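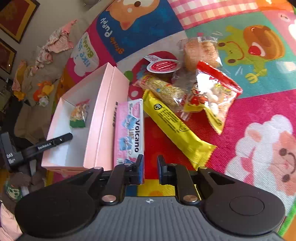

When do the snack boxes go out? The first ones leave Nistum Hall on Thursday afternoon, and pickup continues through Saturday.

Packing for the winter snack box drive is under way at Nistum Hall in Skavodholm, where small packaged treats are being sorted into boxes for families with young children. Organizers plan to hand out 800 boxes this season, up from last year, when the drive ran on a smaller budget and closed a day early.

Each box gets 6 items. The mix changes from one box to the next, depending on what has been donated, but every box is meant to have something salty, something sweet and at least one small packet that fits in a coat pocket. Larger packages that don't fit flat are handed over separately at the door.

"People ask for the full list ahead of time, and we can't give them one," said Luminița Husar, who coordinates the drive. "It depends on what came in that morning."

The snacks were collected in November at drop-off points across town, including the Firnar grocery on the market square and the front desk of the public library. Firnar also gave nearly 40 cartons of its own stock. Only sealed, store-bought packages were accepted. Homemade food was turned away, as in earlier years.

Packing takes place in the children's room on the ground floor, which is closed to the regular playgroup until next week. The playgroup is meeting upstairs at the usual times.

Silviu Matei, who runs the hall's bookings, said the room was chosen for its width and its direct door to the parking lot. Last year the boxes had to be carried down a flight of stairs — slow work, he said, and hard on the cardboard.

Families who signed up in advance should bring their pickup slip. Anyone with a food allergy in the household can ask for a box to be opened and checked at the desk, and items can be swapped on the spot. Labels on imported snacks may not be in English, so a printed sheet with translated ingredients will be available.

Pickup is from 3 p.m. to 6 p.m. each day at the parking lot entrance. Boxes not claimed by closing time on Saturday will go to the after-school club on Hyun Street.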